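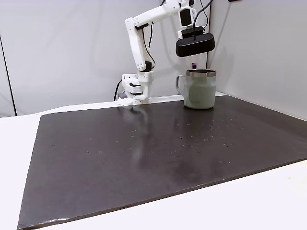

Geum insulated mug, sage green – review

The Geum is a handled mug sold by Piltgate in one size, 464 ml to the brim. It has a matte exterior, a polished metal rim and a stainless-steel interior. I have used mine daily since February.

Handle and finish
The handle has a flat, squared outer face and takes three fingers. The coating is slightly speckled and marks less than the gloss Rimia I had before. 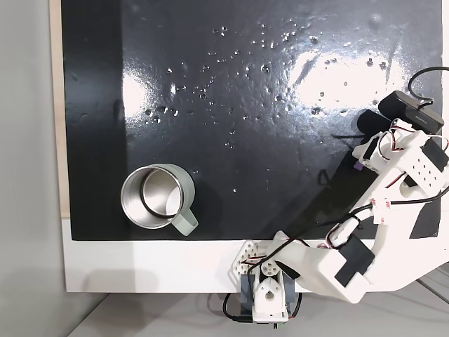
Heat and cleaning
Tea is drinkable for up to 500 minutes with a lid fitted – the lid is a separate purchase. A bottle brush reaches the base easily.
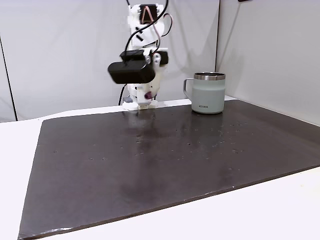

Verdict
Good for desk use. Too wide for most car holders. Four out of five.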